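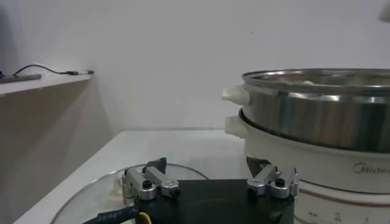

Written by Farzana Gondal. Last updated 25 April 2025

Omier Mallet is a two-finger robot gripper kit sold by Omier for kitchen and household work. It is used on small arms that handle cookware such as steamers and their glass lids. The kit was designed by Benedetta Piras and went on sale in December, replacing the older Samden.

Each finger is built from metal brackets and ends in a dark, angled pad. The brackets are held with black hex screws, and both fingers mount on a matte black base. A wrist camera is part of the kit.

The Mallet weighs 398 grams and lifts up to 200 grams. Pads are sold separately in packs of four. A wider version, the Punari, takes the same pads but needs its own base.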